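Ticket 205 - Webshop Curkero, Rabattcode wird nicht angenommen

Guten Morgen, liebe Frau Jansen, und herzlichen Dank für Ihre Geduld! Ich habe Ihre Bestellung der Karo-Tischdecke noch einmal in aller Ruhe durchgespielt, und der Code greift leider erst ab 40 Euro Warenwert - der Versand zählt da nicht mit. 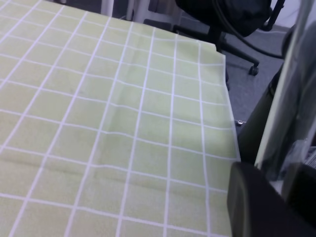

Tischdecke, gelbgrün mit weißem Gitter

Kobe Willems hat die Grenze heute für Sie aufgehoben. Bitte laden Sie den Warenkorb neu und geben Sie den Code ohne Leerzeichen ein, dann sollte es klappen.

Liebe Grüße, Lies De Smet
Status: wartet auf Kundin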